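Gente, senta que lá vem fio sobre comida. Domingo, 9 de maio, eu acordei com UMA ideia na cabeça: khao soi. Aquele macarrão no caldo de curry com coco, com mais macarrão frito por cima. Não queria mais nada da vida.

A culpa é da Jintana Thongdee, que desde março me manda foto do khao soi do Rojanasak sem legenda, sem bom dia, sem nada. Só a tigela. Isso é tortura, Jintana!!

O Rojanasak fica lá no Urow, no fim da linha do 165, do lado de uma loja de colchão que está em liquidação desde que eu me entendo por gente. Abre pro almoço e fecha quando acaba o caldo. Ou seja: tem que chegar cedo. Eu não chego cedo em lugar nenhum.

Chamei a Anouk Prins, que topa qualquer coisa que tenha pimenta. Marcamos no ponto às onze. Ela chegou às onze. Eu cheguei quase às onze e meia, depois de lavar a louça do sábado (prometi pra mim mesma que não saía com pia cheia e cumpri, me aplaudam). 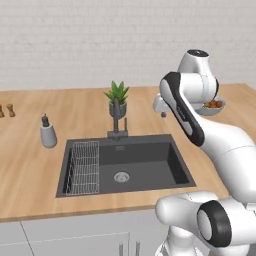
Pia, bancada e escorredor. Domingo também tem disso.

O 165 de domingo é uma experiência à parte. Passou um, lotado, não parou. Passou outro, parou, e o motorista avisou que só ia até o Preltow por causa da feira. Descemos no Preltow e fomos o resto a pé, num sol de rachar, a Anouk reclamando do sapato e eu reclamando da Anouk.

Chegamos e a fila dobrava a esquina. Eu quase chorei. Aí uma senhora na nossa frente virou e falou "hoje ele fez panela grande" e eu juro que ouvi música.

Pedimos um de frango, um de carne e um chá gelado pra cada uma. O de frango vem com a coxa inteira, soltando do osso só de olhar. O caldo é grosso, meio adocicado no começo, e a pimenta chega depois, devagarinho, quando você já baixou a guarda. Conserva de mostarda, cebola roxa, limão. Espreme TUDO.

Já tem gente me perguntando nas respostas, então vou pôr aqui.

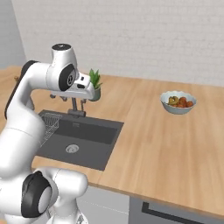
Dá pra pedir sem pimenta?
O caldo já vem com um pouco, mas a pasta de pimenta tostada chega à parte, num potinho. Se você não puser a pasta, fica bem tranquilo. A Anouk pôs 2 colheres e ficou dez minutos sem falar, foi uma delícia.

Agora a polêmica: o de carne é melhor que o de frango. Pronto, falei. A Jintana já me mandou áudio discordando e eu não vou ouvir. O de carne tem um fundo de canela que o outro não tem, e a carne desmancha dentro do caldo e vai engrossando até o fim.

O macarrão frito de cima tem que comer logo, tá? Eu deixei o meu pro final, achando que estava sendo esperta, e virou papa. 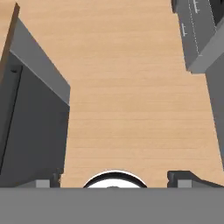 De sobremesa só tinha arroz doce com manga, e a manga estava meio verde. Comi inteiro mesmo assim. A Anouk disse que o do Plosthorpe é melhor e eu acho que ela tem razão, mas lá o curry é aguado, então não dá pra ter tudo no mesmo lugar.

Saindo, vi que eles vendem a pasta de curry da casa em pote de 500 gramas. Comprei um. A Anouk comprou outro "pra mãe", sei.

A volta foi sentada, graças a Deus, com o pote no colo e um cheiro de curry que fez o ônibus inteiro olhar pra gente.

Vou tentar fazer em casa essa semana e conto aqui. Se alguém souber onde acha mostarda em conserva sem ter que ir até o Urow de novo, me chama na DM!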